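Koltville win Treltton Cup after extra innings

Koltville took the Treltton Cup for the first time in 11 years last night, beating Sachdeva Park 5-4 in a final that went to extra innings and finished shortly before 10pm.

Sachdeva Park led 4-1 at the end of the sixth and looked comfortable until Koltville's Narendra Jaiswal doubled with the bases loaded to bring in three runs. Neither side scored again until the tenth, when a wild throw to first let the winning run home.

The crowd was given as 371, the best for a final since the ground's old stand was taken down. Many stayed on the outfield afterwards and the players were slow to get back to the changing rooms.

Babita Katiyar, who has managed Koltville for two seasons, said she had thought about taking Jaiswal out after he struck out in his first two turns at bat.

"He asked me for one more go and I let him have it," she said. "We didn't play well for six innings. We were late to everything in the field and they punished us. After that the pitching settled down and we got a bit of luck at the end."

Sachdeva Park had won all their group games and had beaten Koltville in August. Their starting pitcher left the field in the seventh with a sore shoulder and will have a scan this week. 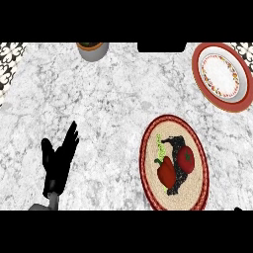

Koltville now go into the regional play-offs in October, where they will meet Verkix over two legs, with the first at home. Season tickets do not cover the play-offs. There are 292 seats on sale for the home leg, and the club office will open at 9am for anyone who wants to buy in person. Children under 12 get in free with an adult.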